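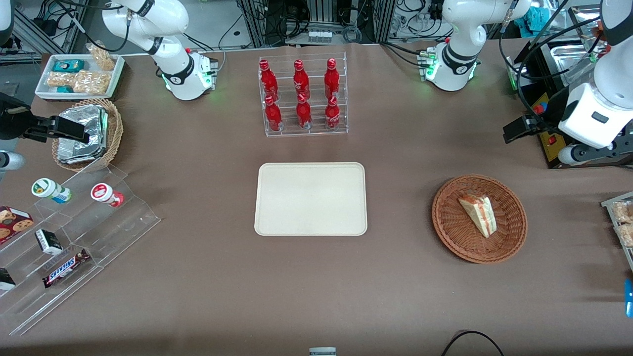
El expositor Jisau de 2 niveles está fabricado en acrílico transparente y se destina a la presentación de bebidas embotelladas en barras, mostradores de autoservicio y mesas de desayuno. La estructura mantiene cada botella en posición vertical y deja a la vista la etiqueta de la fila posterior por encima de la delantera. Con botellas de Coca-Cola se recomienda la disposición de tres detrás y tres delante, con la misma separación entre ellas, de modo que los seis logotipos queden orientados al cliente. La bandeja rectangular de borde elevado y esquinas redondeadas se coloca delante del expositor y sirve para componer el pedido.

Referencia: 531
Serie: Jisau
Fabricante: Sorkus
Material: acrílico transparente
Niveles: 2
Ancho total: 600 mm
Espesor de plancha: 5 mm
Uso: interior
Suministro: montado

Descripción técnica
Los laterales y las baldas se cortan de plancha y se unen por encolado, sin tornillería vista. Los cantos se entregan pulidos. La balda posterior queda sobreelevada respecto a la delantera. El expositor apoya directamente sobre la superficie y no requiere anclaje, salvo en carros o mostradores móviles, donde debe fijarse con el kit de ventosas (se vende por separado).

Compatibilidad
Admite botellas de plástico de formato individual. Para vidrio se aconseja cargar primero la balda delantera y retirar en orden inverso. No apto para latas apiladas ni para garrafas. El envase no debe sobresalir del borde frontal de la balda.

Elementos complementarios de la serie
Bandeja rectangular color crema – borde elevado, esquinas redondeadas. Apta para contacto con alimentos envasados.
Bandeja rectangular blanca – para bolsas de aperitivos y cajas pequeñas. Las bolsas pueden disponerse tumbadas o de pie contra el borde.
Cesta redonda de mimbre marrón – para sándwiches triangulares envasados. No introducir producto sin envolver.
Expositor escalonado de acrílico transparente – varios niveles, para artículos de poco fondo. Puede colocarse en diagonal respecto al canto de la mesa.
Las cestas proceden del catálogo Tahiri y presentan variaciones de tono propias de la fibra natural, que no se consideran defecto.

Limpieza y mantenimiento
Limpiar con paño de microfibra, agua tibia y jabón neutro. No utilizar alcohol, acetona, amoniaco ni estropajos. No apto para lavavajillas. Las marcas superficiales se atenúan con pulimento para plásticos aplicado en movimientos circulares. Las cestas se limpian en seco, con cepillo blando.

Embalaje
Caja individual de cartón con cantoneras. La lámina protectora se retira después de situar el expositor en su emplazamiento definitivo. Conviene revisar las uniones antes de la primera carga; las incidencias de transporte se comunican con el número de albarán y la referencia.

Pedidos y repuestos
Distribuye Hullero. Las baldas no se venden sueltas. Consultas técnicas y medidas especiales: Magdy Benmoussa, departamento de equipamiento. Los pedidos a medida recibidos en diciembre se fabrican a partir de enero.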